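Wrist depth drops out on glossy white surfaces, is filtering worth it?

Posted in: Perception and control
Tags: depth, contact, wiping, planner

I look after the software for a wiping task at Clemdale. The arm has a paper towel wrapped on a gripper finger and has to follow the curve of a closed toilet lid, then work its way along the rounded front. The planner fits a surface to the wrist depth points and lays a path over it at a fixed standoff. On matte test panels this is fine. On glossy white plastic the depth comes back full of holes, and the fit bulges wherever there's a highlight.

A colleague wants to turn on the hole filling filter in Flurker and call it done. I'm not convinced. As far as I can tell it invents points, and then my planner trusts them as much as the real ones. Over 53 recorded runs I got 2 clean fits with the filter off, so something has to change, but I'd like to hear from someone who has measured it and hasn't just looked at a nicer point cloud.

The towel also sits in view of the camera near contact, and I suspect some of its points end up in the fit.

endska_user

Filtering worked for me. Turn on the temporal one as well and bump up the exposure. Also check your firmware, mine was old and everything got better after I updated.

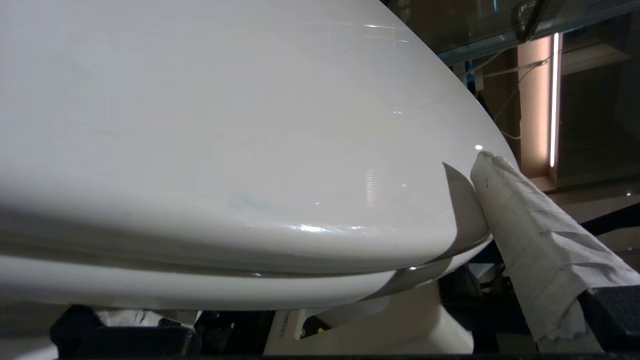 Jozefína Procházka
Forum moderator, Perception and control

I'd leave hole filling off, and I'd be careful with the exposure advice above. Look at the band of highlights along the front lip of the lid. That is just where your curvature changes fastest, so it's where a made-up patch does the most damage. Raising exposure on a white surface with an LED strip in the room will only make that band wider. Try going down first.

Your suspicion about the towel deserves a proper check too. The paper is right up against the edge of the lid, it's white on white, and it throws a sharp shadow across the end of the lid. If you mask the gripper from the arm model you'll catch the black finger and miss the loose paper around it, because the towel doesn't have a fixed shape. Grow the mask well past the finger and throw away everything inside it. You'll lose points near contact, but I wouldn't believe those points anyway.

There is a second layer to think about. The seat ring follows the same outline as the lid with a narrow seam between them. A single smooth fit that takes in points from both will be wrong at the rim - and it will look perfectly reasonable in the viewer. Fit from further back, before the finger gets close, cut the fit at the lid's edge, and freeze it.

After that I'd stop asking depth to do the last bit. Use the frozen surface for direction and speed, and let a force loop along the normal hold contact. We did this with the Lambert controller and the surface fit could be fairly poor before the wipe suffered. Cap the normal velocity, or a bad normal at the lip will send the arm chasing contact that isn't there.

One more thing, 53 runs with 2 clean fits doesn't tell me much unless I know what "clean" meant. If it's a residual against the same points you fitted, the filter will win every time, as its points are smooth by construction. Score it against something measured another way. I touched off a grid with a blunt probe and kept 1,936 points, and it was a dull afternoon but I still use that file.

endska_user

Ok but did you try the temporal filter? It's a different thing from hole filling.

Jozefína Procházka

I did. It helps with flicker when the camera is still. With the wrist moving it smeared the rim, so I only use it on the standoff capture. If you have numbers from a moving wrist I'd be glad to see them.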